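I drove out to Kandport in February to talk with the woman behind Cirura, a tiny refill shop on Beddoe Street, and we ended up chatting for two hours over very strong tea!

She's been at it for six years. "I started with soap and rice," she told me. "My sister thought I'd be closed by summer."

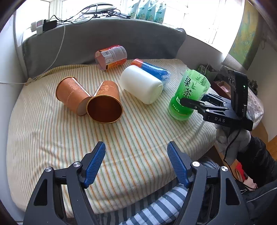 *Paper cups and a white plastic container on striped cloth.*

I asked what people get wrong when they try to cut back on trash, and she laughed. "They go shopping! They spend 30 dollars on matching jars. Use the pickle jar, it's fine."

Her own kitchen isn't perfect (she admits to a frozen pizza habit), and I liked her more for it. She does weigh her garbage, though – 25 pounds in a month, the first time she tried. "I was so embarrassed I didn't tell my husband."
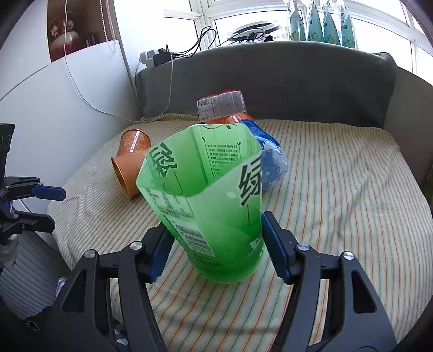 We got onto money after that. Rent went up last year, and she nearly moved the shop to Wudeo, 28 miles up the coast. Her regulars talked her out of it. "One lady brought me a pie and said I wasn't allowed to leave," she said. "So I signed the lease again. It was a really good pie – peach, I think."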